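Heltico office bin liners, blue, 28 liter
Sold by Dobos Workplace Supply
Item 137 — roll form, thin film, tinted see-through blue

We stock three liners in this size and this is the cheapest. Suppliers like to call a thin bag "high performance." I have my doubts about that phrase, so what follows is what we think you should know before you order a carton.

The film is thin. It crumples as soon as you pull it off the roll, and the two sides cling together at the mouth. Rub the edge between your fingers and it opens. The Vurkska liner is thicker and opens more easily, and you pay for it.

Where the Heltico does fine is dry, light office waste: wrappers, paper cups, empty drink bottles. Bottles take up a lot of room and weigh next to nothing, so you'll run out of space well before the film gives up. I would not put broken glass, coffee grounds or a stapler in one.

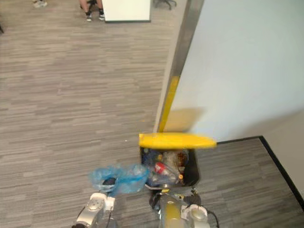 Blue liner at a black office bin with bottles and wrappers in it.

The maker's sheet says "fits all standard bins." There is no such thing as a standard bin. Measure around the rim of yours. If it comes to more than 700 mm, get the next size up, or you'll be stretching the mouth over the edge and splitting the seam. On a smaller bin the extra film hangs over the side. Some people tuck it in, others leave it.

The tint is light enough that you can make out something dark through a single layer. Handy for spotting a mug that went in by mistake, less so if you throw out anything private. For that, the Fosura gray is the one to look at.

The sheet also claims a "leak-proof star seal." Ours held water over a sink for 2 minutes and then began to drip at the bottom. Call it leak-resistant and drain your bottles first.

Enikő Balogh, who does our buying, would drop this liner and carry only the Vurkska. I'd keep it for offices that change bags every evening, where a thicker one is money in the trash. We still disagree.
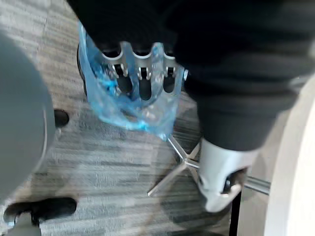 Can I use the same liner for more than one day?
If the contents were dry and the film hasn't stretched at the rim, a second day is fine. Past that the mouth goes slack and slides down into the bin.

Sold by the roll or the carton. Unopened cartons can come back to us; loose rolls can't. The next delivery is due in February, and the price may change with it.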